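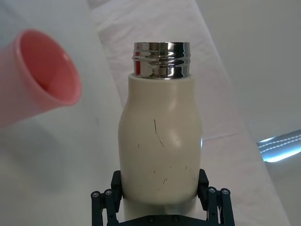 Ellholm's old bottles get a second go

11 July 2018

If you've got an insulated bottle at the back of the cupboard with no lid, a few scratches and a faint whiff of last summer's squash, please don't bin it just yet! The repair and refill table at Skála has opened again after its spring break, and I popped in on the first morning with a carrier bag full of my own sorry collection.

For anyone new to the town, Skála is the café at the bottom of Weir Lane with the long window. The table is run under the name Rerninance (yes, I've asked how to say it, and no, I still can't) and it does one small job: it gets metal and plastic drinks bottles back into use. You bring one in, it gets a wash and a look over, and if the lid has gone missing they'll try to match you with a spare. You can have it filled with water or squash while you're standing there, too.

Lids are the big one this year. Eamon Mulligan, who set the table up, told me that most of the bottles handed in before the break had nothing wrong with them except a missing cap. People lose it on a train or it goes down the side of a car seat, and the bottle then sits on a shelf for years looking reproachful. He has a biscuit tin of spares sorted by thread, and he is rather proud of it.

"Bring the bottle with you," he said. "I get people describing the neck to me over the phone and I can't do anything with that."

So that's the first bit of advice. The threads really do vary, even between bottles that look the same from across a room. Some have a thread on the outside of the neck, some on the inside, and a couple of mine had a sort of half-turn catch that made Eamon sigh. Of the ones I took along, 3 went home with lids on and the rest are waiting for a delivery of caps from Clutska, the suppliers over the river. A lid costs 50p if it's from the tin. New ones will be more, but he hasn't settled a price yet.

Scratches and scuffs, by the way, are not a problem. I was a bit embarrassed by mine, which have been dropped on every pavement between my house and the station, but marks on the outside of the body don't stop a bottle holding a drink. What he does check is the rim, in case there's a nasty edge where your mouth goes, and the inside, which he peers into with a little torch. Deep dents near the bottom can be bad news for keeping things hot, and he'll tell you if he thinks yours has had it.

Now, the pouring. I had no idea people had such strong opinions about pouring! A wide neck with no cap on can let a lot out in one go, and the café's cups are quite light, so there's a knack to it. Stand the cup on the table, bring the mouth of the bottle over the cup before you tip it any further, and go slowly at first. My own method has always been to hold the cup in mid-air and hope, so I learned something (and so did my sleeve).

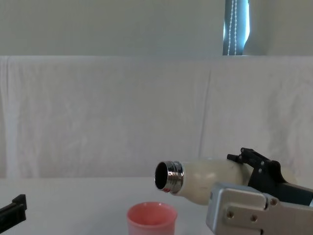 White insulated bottle, pink plastic cup: the open neck shows the threads where a cap would screw on.

Plastic cups are staying, in case you'd heard otherwise. There was some talk in the spring of moving over to glass, but families with little ones asked for the plastic to be kept and they get washed and used again anyway. If you'd like to drink from your own mug, bring it along.

Some numbers, for those who like them. Before the break the table had done 3,333 refills since it began, which Eamon wrote on the blackboard and then refused to rub off. It had also found new lids for 51 bottles. I was hoping my three would count towards a new total, and he says the count carries on from where it stopped, so hurrah for me.

A few practical bits. The table is at the far end of the café, past the counter, and you don't have to buy anything to use it (though the cheese scones are very good and I had two). Mornings only for now. Please rinse your bottle before you bring it, especially if it's had milk in it. If you've been keeping soup in there, use hot water and a brush and leave it open overnight to air. No glass, no vacuum flasks with glass linings, and nothing with a heating element in it.

If you've got the opposite problem and have lids without bottles, the tin is always hungry. Any colour, any size, as long as the seal isn't perished. I found four in my kitchen drawer when I got home and I couldn't tell you what a single one of them belonged to.

The table will run through to the end of August, and Eamon would like to carry on into the autumn if there's enough interest. He's also after someone with a steady hand to help with seals, the little rubber rings that sit inside the cap. Ask for him at the counter, or leave a note with your number and he'll ring you back. Spare seals are due in with the Clutska delivery, so if yours is leaking, hold on to it until then.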